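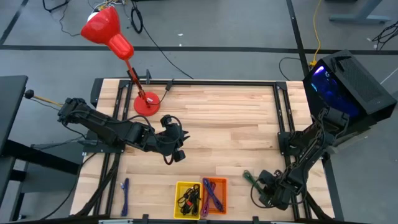
Two-arm bench, with the yellow and orange baskets at the near edge.

Sorting Cables into Baskets: Bench Tips from the Entili Trials

The tips on this page come from the Entili cable sorting trials, in which two arms move cables between a tabletop and small plastic baskets. The method was 285 scored attempts over 5 basket layouts. An attempt passed if the cable ended fully inside the correct basket and no other cable moved with it. Most of the findings also apply to sorting by hand.

Preparing the cables

Coil each cable before it goes on the table. Use a loop as wide as a hand. Smaller loops spring open when released, and larger ones hang over the rim and get pulled back out by the next grasp.

Do not put tape on the coil. A soft tie is acceptable if it sits opposite the plugs.

Cables that had been stored in a tangle for a long time kept their bends. Lay these flat for 24 hours before use. In the trials, cables prepared in this way were picked singly far more often than cables taken straight from a drawer.

Keep one color per basket where possible. Black cables in one pile are the hardest case for a camera and for a person in poor light.

Grasping

Approach a coil from above and close on one side of the loop. Closing across the middle traps both sides, and the coil then twists on release. Open the fingers to their full width before coming down. A half-open gripper pushed the coil along the wood in many of the failed attempts.

Thin cables in a loose bunch should be taken near one end and lowered slowly. The free end swings, so allow it to settle before releasing. If the second arm is moving at the same time, give it its own half of the table. 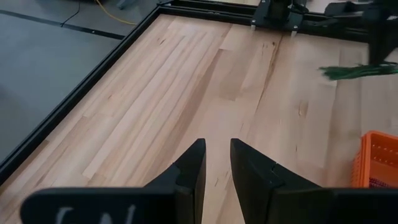 Placing the baskets

Set the baskets side by side with the long walls parallel. Leave a narrow gap. When the walls touch, a cable dropped on the shared rim can fall either way, and when the gap is wide, it falls between them and has to be picked out by hand.

Ribbed or slotted walls catch small plugs. Lower the plug end first and keep it toward the center of the basket.

Check the gap again after every 30 attempts. Light baskets creep when a cable is dragged over the rim. Strips of non-slip drawer liner under each basket removed most of this movement in the last layout.

Bright light from a window washes out detail at table height. Turn the bench or lower the blind before recording. A desk lamp helps only if it points away from glossy plastic.

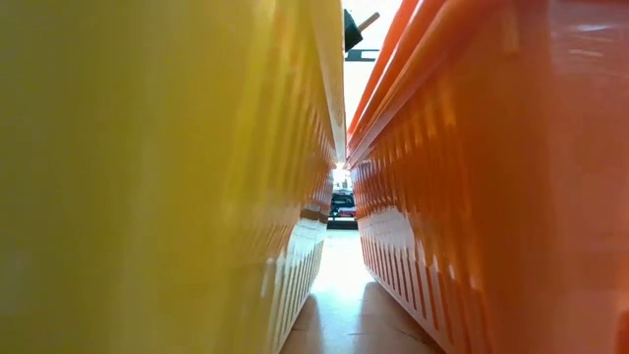 Wycliffe Mfinanga wrote to say that drawer liner gave him trouble with dust, and that it held again once rinsed and dried. He also asked whether the pass rate for layouts with parallel baskets was counted before or after the liner was added. It was counted before. The attempts with liner are listed separately in the Trirkent notes, under the December entries.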